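5. Budgeting for Equipment Before the Task Is Known
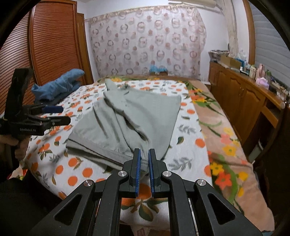
Most purchasing plans for household automation begin with a price list. We think this is the wrong place to start. The three bids reviewed in Section 4 (Nikeck, Sornov and Brøndum) all quote a unit price for hardware and a yearly service fee, and all three leave the cost of preparing for cloth work to a footnote. Folding a garment on a bed is the task the bidders themselves chose as typical, so the omission is hard to excuse.

Figure 3. Garment handling on a bed with two hand-held grippers. The cloth is partly smooth and partly bunched into folds, and lies on a printed sheet.

The Lenditz plan, which we were asked to assess, set aside money for 11 gripper units and a single line called "setup." When we asked what setup covered, we were given two different answers in the same week. One was shipping and training. The other was everything needed until the units could be used in an ordinary bedroom. These are very different sums, and the plan's total only works under the first.

Our main doubt concerns the step from trial hours to working hours. Nikeck's bid assumes that 700 recorded folds will be enough to judge whether a unit is worth buying. Sornov asks for 1,000. Neither bid says how many kinds of garment, bed or sheet those folds should include, and a buyer could meet either number with one shirt on one plain table. A patterned sheet under a crumpled garment, as in Figure 3, is a fair test of what a home will ask of the equipment. We could find no line in any bid that pays for such tests.

Spare parts are treated just as lightly. Brøndum lists replacement finger pads as included for 2 years but does not say how many sets, or who decides when a pad is worn. Urs Baumgartner, who reviewed the Lenditz figures for us, suggested treating pads as a consumable and paying for them out of the running budget. We agree, with the reservation that nobody has yet given us a wear rate we would trust.

We therefore advise against placing the full order in January. A smaller purchase, with testing in lived-in rooms priced as its own line, would tell the buyer more than another round of bids. It may also show that the equipment should not be bought at all, and the plan as written has no point at which that answer could be given.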